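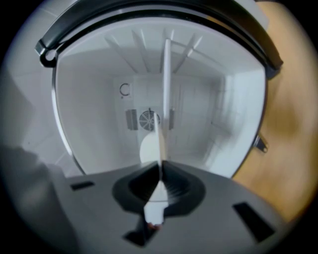
Lai-ching Leung objected last week that a survey of 500 people must beat a survey of 200, so why do we keep picking on the bigger one? Fair question, weak argument. Size helps only if the people were picked fairly. The Carvalho survey asked its own customers whether they liked Carvalho. I could ask 14 of them and learn as much.

Look at the wording too. "How much did you enjoy" is a push.
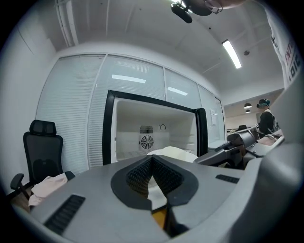 Then there is the response rate, which the report leaves out. If 18 percent answered, who were the rest? The report treats them as if they agreed.

For Monday: read the Triltton summary and mark every claim that has no source. Bring the marked copy.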